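Preven (método)

Preven é um método de aprendizagem por imitação para manipulação com dois braços, proposto por Solveig Dahlgren e Volkan Dağdelen. A política é treinada só com demonstrações em simulação e recebe imagens de uma vista geral e de câmeras próximas às garras. O artigo original descreve 4000 demonstrações sintéticas, geradas a partir de 231 trajetórias teleoperadas.

Resultados

Os autores relatam 536 episódios de avaliação com calçados, repartidos por 3 ambientes virtuais. O ganho sobre o método anterior, Bumex, foi apresentado como prova de generalização. A conclusão é discutível: os ambientes de teste saíram do mesmo gerador que os de treino, e a variação entre sementes aleatórias não foi publicada. O critério de sucesso – tênis erguido do piso ao final do episódio – também é permissivo e nada diz sobre a colocação posterior do objeto.

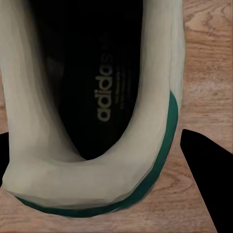
Interior de um tênis visto de perto, entre os dedos da garra.
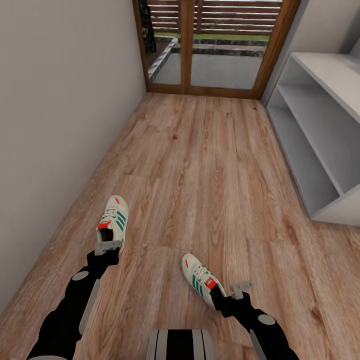 Críticas

Um grupo de Rambridge tentou reproduzir o resultado com o simulador Tyagi e obteve desempenho inferior, sobretudo com objetos deformáveis. Dahlgren atribuiu a diferença aos parâmetros de atrito, que não constavam do artigo. Os valores foram divulgados em dezembro, sem o código de geração das cenas. Não há, até o momento, avaliação independente em robô físico.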